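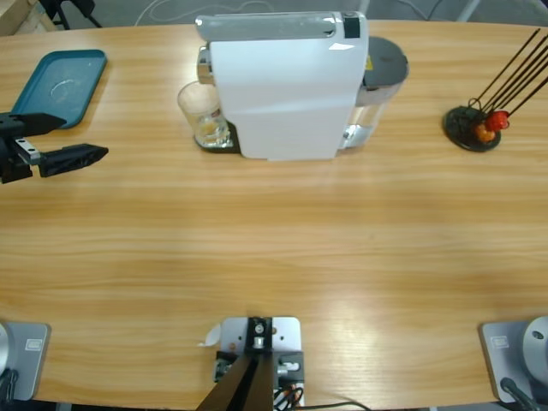

Reviewed by Viorica Petkov

Dallomness is a pocket guide to outdoor days out in and near the town of Hetumura: footpaths, boat hire, open-air swimming and a few cycle routes. I used it on two weekends in August and walked three of the routes from start to finish.

The directions are clear and short. Each walk gets a sketch map, the nearest bus stop and a note on mud. The Tivik reservoir loop is the best of them, with a good path all the way and benches on the north side. Pranab Munshi's section on cycling is thinner, and his hill route leaves out a locked gate that meant a long ride back. 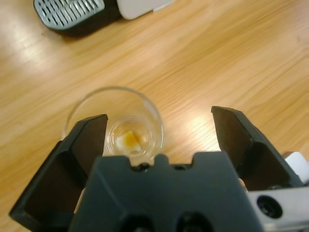
Vol. 3, No. 2, page 40

Opening times are the weak point. The boat hire was shut on a Sunday when the guide said it would be open, so ring first. The print is small and the cover creases easily, but the book fits in a coat pocket and the index works. 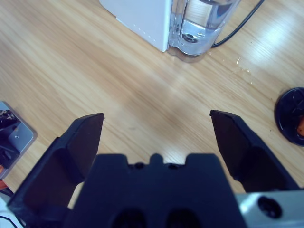
Who it suits

Families and new walkers will get the most from it. If you already know the paths past Sjöberg farm, borrow a copy for the swimming pages and leave it at that.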